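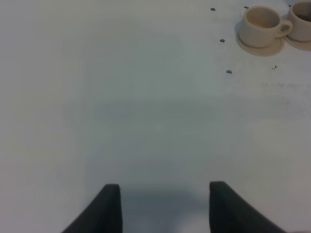 Slide 1: white tabletop, soft shadow

Talks > Small ensembles > Rehearsing a new piece > Speaker notes

Start straight in, no bio. Say the title once. Check they can hear at the back.

Play clip 1 (opening of Flimura, clarinet and cello only). Let it run past the first pause. Don't talk over it.

Right. Flimura. Written for us by Rohani Wijaya, four players, one movement. We are Fosis, most of you know that, skip if short of time. Parts came in July. Score came after the parts. Mention this, composers in the room should hear it.

First read-through. We stopped at bar 4. Viola had a different time signature from everyone else, mistake in the part, took ages to find becuase we all assumed it was the viola. Ask for hands: who has done this? Move on quickly.

POINT ONE - tempo
Marked 115. We could play the notes at 115. Couldn't hear each other at 115, not in our rehearsal room anyway, very boomy, carpet helps a bit. Came down to 100 for two weeks. Rohani came to hear it, liked 100 better for the middle, wanted the outside sections back up. So now there's a gear change that isn't in the printed score. SHOW on the stand copy, pencil marks. If someone asks is that allowed: she was in the room, yes.

POINT TWO - who leads
We don't have a conductor. Cello leads the first page, then it passes to clarinet, then honestly it's a muddle until the held chord. Tried nodding. Tried breathing. What worked was flute giving the upbeat even though flute isn't playing there. Demo this with the others, 2 bars before the chord. Do it once wrong, once right.

POINT THREE - the quiet bit
Play clip 2. Long notes, no vibrato, tuning horrible. Practised it slowly with cello drone. Practised it facing away from each other. Clarinet goes sharp when soft, flute goes flat, so they drift apart, say this kindly, they are both sitting there.

Riihimäki concert. Cold hall, dry sound, the opposite of our room. All the long notes just died. Shortened the pauses on the spot. Should of done a proper sound check with the ending, only did the start. Tell them: always check the ending.

Tastinow next, bigger room, will try the original pauses again. Not sure yet.

If time left: page turns. Cello part has a turn in the fast section, we photocopied and taped it. Publisher query still open.

Questions. Repeat each one into the mic. Keep clip 3 ready in case no one asks anything.

Thank Rohani. Water. Collect stands, they belong to the venue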